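Equipment planning for fabric-handling robots

Equipment planning for fabric-handling robots is the business of choosing, costing and scheduling the purchase of robot arms and all their accompaniments for work with cloth, whether in laundries, garment workshops or research rooms. It sits somewhere between ordinary purchasing and engineering, and those who take it up usually come from one side and learn the other as they go along, often rather happily.

Cloth has long been thought an awkward thing for a robot to handle, as it changes shape each time it is touched, and much of the planning flows from that single fact. A budget that would serve perfectly well for moving boxes tends to come up short on grippers, on cameras and on the patient hours of setting up.

Working out what is needed

Planners generally begin with the cloth and only then look at the arm. A list is drawn up of the pieces to be handled, with their size, weight and colour, and the people who handle them now are asked which ones give trouble. The planner Hawi Worku, whose guide for the Drorkard workshops is still passed about among small buyers, advised spending a whole morning simply watching before opening a catalogue — a habit many have found well worth the time.

Colour deserves a line of its own in the plan. Dark cloth gives a camera very little to go on, and a small camera carried at the wrist sees it from close by, often while the arm is moving. Buyers are therefore encouraged to ask for a trial with their own darkest pieces, on the surface they mean to use, and to look at the pictures from the wrist camera themselves before any money changes hands.

A large piece of black fabric against a white ledge and plain white panels, from the wrist camera, shows very little of its folds, and its edge is softened by motion blur.

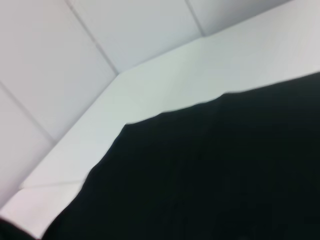
Budgeting

The price of the arm is the figure that everybody remembers, though it is seldom the whole of the matter. A sensible budget also makes room for the gripper and a spare, the camera and its cables, lighting, a stand or bench, guarding, training, and a yearly sum for repairs. In the plan that Sumeya Abera drew up for Gillura, dated June 11, 2022, the allowance for spare gripper pads and cables came to £1,718, and it was kept quite apart from the main purchase so that it could not be quietly nibbled away.

Hiring is a common alternative for a first season. It costs more by the month, but it lets a workshop find out what suits its cloth before settling on a make.

Delivery and setting up

Delivery times vary a good deal, and planners like to order the slower items first. At Hiltell the stand and lighting were ready almost 14 weeks before the arm, and Svetozár Tóth used the wait to train two members of staff on a hired machine. Orders placed in December are best confirmed twice, with the carrier as well as the seller.

See also

Robot grippers
Machine vision
Laundry equipment
Equipment hire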